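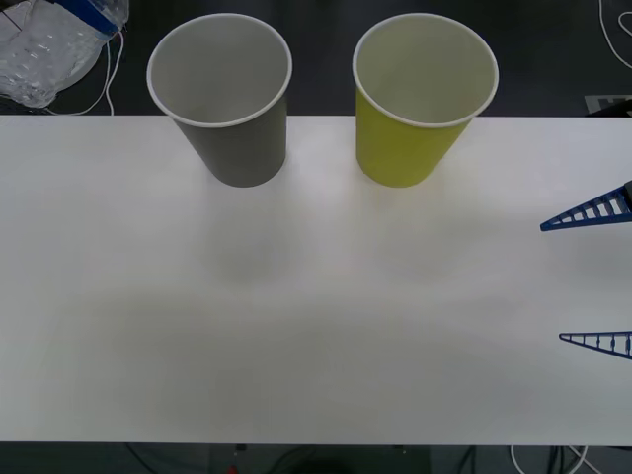 2 min read

Naltlow to end mixed collection of cups and bottles

Naltlow district will stop taking paper cups in its mixed recycling from the spring, and will move them to a separate stream handled at the Girneo transfer station. The change was set out in a notice dated 27 Dec 2024 and applies to households, schools and small businesses on the district contract.

Paper cups have a thin plastic lining on the inside which ordinary paper mills cannot easily remove. At present they travel with newspaper and card as far as the sorting line, where most are pulled out by hand and sent for incineration. Under the new arrangement they will be baled on their own and sold to a mill that can separate the lining from the fibre.

The contract has gone to Breathnach, which already runs the district's glass rounds. It will supply 300 collection tubes for public buildings, cafes and larger workplaces. Each tube takes cups stacked one inside another, with a drain tray at the base for leftover liquid. Lids and sleeves go in separate slots - lids with plastics, sleeves with card.

Households will not receive a tube. They can take cups to any of 34 drop-off points, most of them at existing bottle banks, or leave them in a tied paper bag beside the bin on collection day. Cups should be emptied but need not be washed.

"The fibre in a cup is good quality and it is a waste to burn it," said Veronica Husar, who manages the waste contract for the district. "The difficulty has always been getting enough of it in one place, without tea in it."

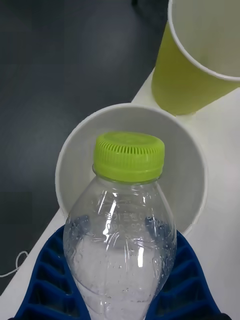 Plastic bottles

Bottles stay in the mixed bin. The only change is to how they are presented. Residents have been asked until now to remove caps and crush bottles flat. From the spring, caps should be left on and bottles need not be crushed. Flattened bottles tend to be sorted as paper at Girneo, where the first screen separates items by shape, and loose caps fall through the screen and are lost.

Clear and coloured plastic will still be collected together and separated at the station. Bottles which have held oil or solvent remain excluded and should go in general waste.

A trial of the cup stream ran in the Ginar ward in October. It covered some 3,000 addresses and used the bagged method only. According to the district's summary, the main fault was food packaging put in with the cups, chiefly soup pots and ice cream tubs. These have a heavier lining and are not accepted by the mill.

Darius Tudose, operations lead at Breathnach, said crews would leave a tag on any bag with the wrong contents during the first weeks - the bag itself would still be taken. Tagging will be reviewed in the summer.

The first tubes will go to the library and the two leisure centres. A map of the drop-off points will be sent out with the next council tax bills.
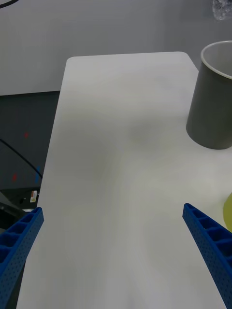

Paper cups will be collected separately in Naltlow from the spring.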